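Members' Forum > Framing and Display > Conservation and Materials
Topic: Glazing for signed shirts in deep box frames

laner_workshop
Posted 14 August 2025
Members are invited to comment on the following. We have been asked to frame a signed rugby shirt in a deep box, to hang in a clubhouse corridor opposite a large window. The client has requested ordinary float glass on grounds of cost. Our usual practice is to recommend UV-filtering acrylic for any signed textile. The frame will be wide, and the weight of glass is a further concern. Views on whether the client's preference should be accepted would be appreciated.

tokel_framing
Reply to laner_workshop
The client's preference should not be accepted without a written note of advice. Marker pen on polyester is among the least stable things a framer is asked to handle. We reframed a cricket shirt last year on which four of the signatures could no longer be read. It had hung behind plain glass in a bright hall.

Please also confirm the method of fixing. We stitch to a padded inner form and do not permit pins or adhesive of any kind.

hosari72
Reply to tokel_framing
I must respectfully disagree in part. Filtering acrylic slows fading but does not prevent it, and clients are too often led to believe otherwise. The proper advice in this case is to choose another wall. If the shirt is moved out of direct daylight, plain glass may be acceptable for a modest budget.
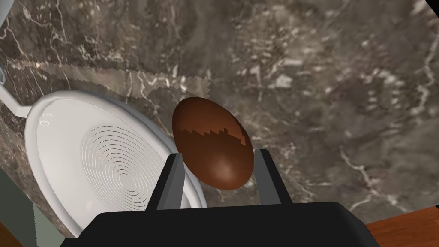

tokel_framing
Reply to hosari72
The point about the wall is accepted. It remains the case that clubs move their displays without consulting the framer, and the glazing goes with the frame wherever it is hung. I would not wish to rely on a position agreed at the time of sale.

vukadinović_frames
For larger boxes we no longer offer glass at all. Acrylic is lighter and safer in a public corridor. It does scratch, and cleaning staff should be given the correct cloth and told not to use household sprays. Members should also leave a clear gap between the shirt and the glazing. Acrylic attracts lint, and a sleeve that touches it will show.

hosari72
Reply to vukadinović_frames
Agreed as to safety. My objection concerned only the claims made for the filter.

laner_workshop
Thank you to all who replied. We shall quote for filtering acrylic, with a spacer on all sides and the shirt stitched to a padded form. The quotation will state that some fading is to be expected, and will recommend the inner wall beside the trophy cabinet. Should the client still require float glass, we shall ask for that instruction in writing.

tokel_framing
Reply to laner_workshop
That seems satisfactory. Kindly let members know which wall is chosen.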